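Knob turning in simulation - bench tips from the Hedlund runs

Notes for whoever picks this up next. Quick ones, sorry.

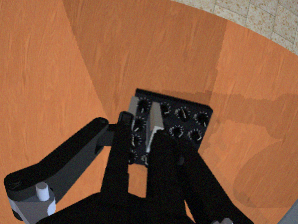
Start every run with the marks pointing different ways. When ours all began at the same angle the policy just learned one wrist twist and looked far cleverer than it was.

Randomise the lighting early - shadows especially. Chie Honda left it till the end and had to retrain teh lot.

Score on final angle, not on contact. Touching a knob is easy. With contact scoring we got 145 passes, on angle 92. Same runs, same policy.

Two seeds minimum. Keep the failed ones, seperate folder, don't tidy them.

Slow the approach before you touch the grip force. Latifa Hegazy has the settings if yours keeps slipping.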